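Filed under: Kitchen & Dining > Storage and Tubs
Print this review | E-mail to a friend

Dresetti Wide-Rim Dish Tub
Reviewed by Chutima Rattanakul

I bought the Dresetti at Arken in Jorkport in February after my old tub split along the bottom. It cost 149 crowns. The cheaper Shehu tub was 94, but the walls bent when I picked it up full in the shop, so I put it back.

My kitchen has one small sink and no dishwasher. The tub takes the supper dishes for two people, plus a saucepan if the handle sticks out. It drains through a plug in one corner. The plug is stiff and I broke a nail on it the first week. It has loosened a little. 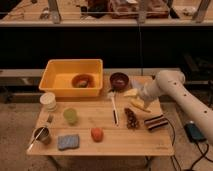
Size is the main thing to check before buying. Mine is the 66, the larger of the 2 sold, and it only just goes in my sink. A wide flat rim, like the one on the orange-yellow tub, gives you something to hold when the water is heavy, but it also adds to the width, and the shop label gives the inside measurement only. Measure across the rim yourself. I had to turn mine sideways to clear the faucet.

Stains are so-so. Tomato came off with baking soda. Turmeric did not, and there is a yellow patch near the plug that I have stopped scrubbing. The feet grip well on a wet counter. It won't nest inside my mixing bowl cupboard, so it lives under the sink.

I would buy it again at that price, but not for a narrow sink.

Contact us | Copyright 2023 | Back to top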